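So I finally made it to the Adska open day! I've been reading about household robots for years (my sister says too many years) and wanted to see for myself whether one could tidy a desk yet. They let us in through the loading dock, gave everybody a sticker and a very weak coffee, and off we went.

The first room was all talk. Marisol Bermúdez ran through the numbers: 2,113 practice runs so far, 1,527 of them good enough to keep. The chores are small ones. Move the desk things over, wipe, put them back where they were. I do that every morning without thinking, but she spent ten minutes just on how hard it is to tell a machine what "back where they were" means.

Then we got to the desk station, which was my favorite part. A little glass whiteboard from deli stands on a white tabletop, and the green gripper fingers come in low and wide.
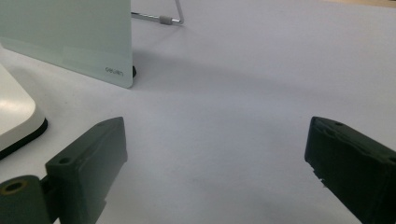

Amparo Sánchez told me she'd trust one with a shelf at the store long before she'd trust it with her kitchen, and after an hour in there I'm with her. Shelves stay put. My kitchen sure doesn't!

I asked about dishes and got a laugh. Folding towels, maybe by September. Parking was awful, by the way, so take the bus and get off at the Plasteck stop.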